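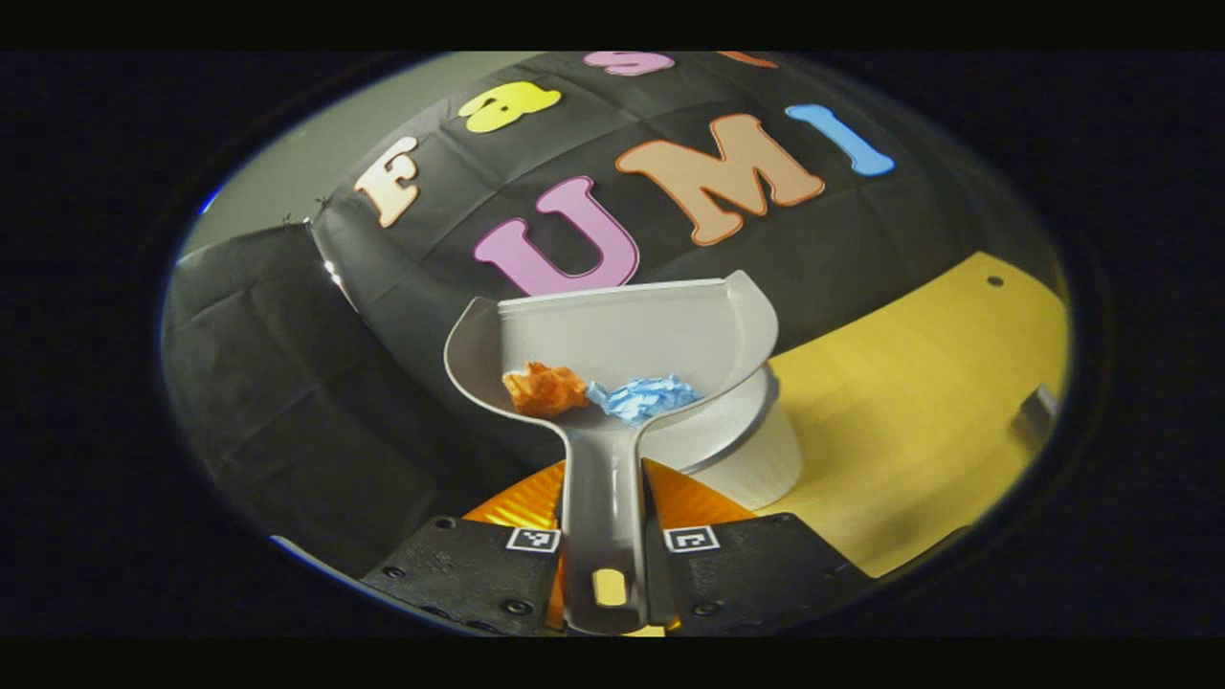 Two crumpled pieces of paper in a gray dustpan, with a white container behind it.

How to Empty a Dustpan Without Sweeping Twice
By Despina Mladenović
Updated 18 Apr 2023

Most of the mess left after sweeping comes from the walk to the trash. The pan tips, the light stuff rolls out, and you go back for the broom. The steps below work for paper scraps, crumbs and dry dirt.

What you need
A dustpan with a long handle
A hand broom or a floor broom
A small trash can, lined

Step 1. Bring the can to the mess
Set it within 2 feet of the pile before you start. Carrying a full pan across a room is where things fall out.

Step 2. Pick up the big pieces first
Sweep balled-up paper into the pan by itself. Paper balls sit on top of dust and push it back over the lip if you take everything at once.

Step 3. Tilt the pan back
Once the paper is in, lower the handle so the open edge points up. The pieces should settle against each other near the handle end. Hold it that way for 5 seconds if there is fine dust in with them.

Step 4. Empty over the middle of the can
Put the lip of the pan past the rim, then turn your wrist. Tap the pan once on the inside of the can. Don't tap it on the rim.

Step 5. Go back for the dust
Sweep in short strokes toward the pan. Move the pan back an inch after each pass to catch the line of dust at the edge. Empty it the same way.

Cleaning and storage
Rinse a plastic pan in warm water when dust starts to cling to it, and let it dry before the next use. If the handle has a hole in the end, hang the pan on a hook. Mine has been on the same hook by the back door since January.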